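The Apartment That Isn't There

A month with Vomden, the practice house for home robots

By Kourosh Yazdani

I've spent most of August walking around an apartment I can't put my coffee down in. It lives inside Vomden, a subscription service from a small outfit called Tomberg, and it's meant for people who want to try out a home robot's brain before they let it loose near the good dishes. I'm a hobbyist with a garage and too many cables, so of course I signed up!

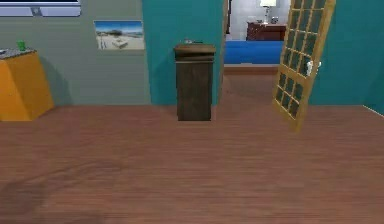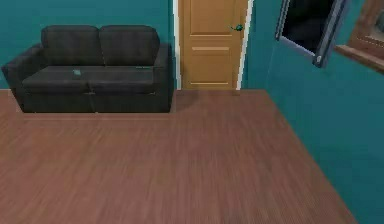 Two views inside the simulated apartment.

Page last changed: Sunday, 4:15 p.m.

Vomden costs $57 a month, and for that you get a library of 70 furnished homes, a scripting window and a pile of ready-made chores. You pick a home, pick a chore, and your software gets to work on it while you watch (or go make a sandwich, which I did a lot).

My favorite chores are the small, boring ones. Find the green cup on the counter. Go through the doorway to the room with the blue bed. Check the sofa for whatever got left on the cushions. That last one gave me fits. There's a little teal-green thing on the left seat, about the size of a phone, and it barely stands out against the dark fabric. My navigation code sailed right past it on the first 12 tries - I was yelling at my laptop by the end.

The doors are good too. The one with all the little glass panes stands open into the room, and I spent a whole evening teaching my software to plan a path around it. I'd never have set up a test like that in my own place (my doors are the cheap flat kind, and one of them sticks).

Now for the grumbles. The look is a bit plain. The wood floor has a nice warm shine, but up close the planks go soft and streaky, and some of the tiny objects are hard to name even when you know you're looking for them. I ran the same chores in Drostico, the older rival, and its rooms are prettier, though it took almost twice as long to load each one on my machine. The help pages are thin as well. I got more out of the user forum, where a single thread on door handles has 1,066 replies, and I've read an embarrassing number of them.

There's an add-on pack called Avotiņš with extra kitchens, sold separately. I haven't bought it yet. I've still got that sofa to sort out, and I'm renewing for another month to do it.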